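Slides 4 to 6, baby wipes talk (run through with Finlay first, he has the clicker)

## Slide 4: how many do we get through?

Right, so I kept a tally from January to May. 1,302 wipes, one baby! I'd have guessed half that. Pause here, let people groan.

Then say what a wipe is made of. Most of the ones I grew up with are part plastic, and plenty of parents still think they're paper (I did, until my second).

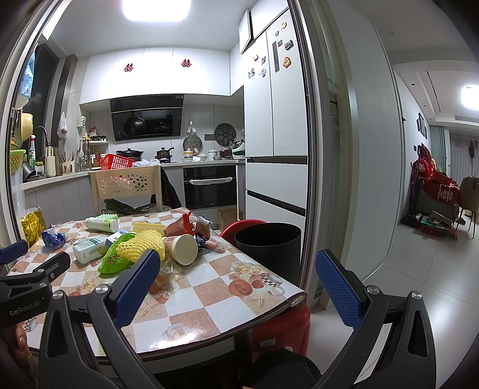 ## Slide 5: the cloth ones

- Pedis squares: soft, wash at 60, go a bit stiff on the line. 7 in a pack, so you need a few.
- Dronska: thicker, dearer, my favourite for porridge faces.
- Hold both up and pass them round. Get them back!!
- Someone will ask about the smell. Lidded tub, wash every other day, fine.

## Slide 6: if you're sticking with disposables

No telling off here. Look for plastic-free on the front, then read the back as well. Wurka do a box of 264 which lasted us well over a fortnight on holiday.

And please, please don't flush them, whatever the packet says. Drain story if there's time, otherwise straight to Finlay Geddes on nappy bins.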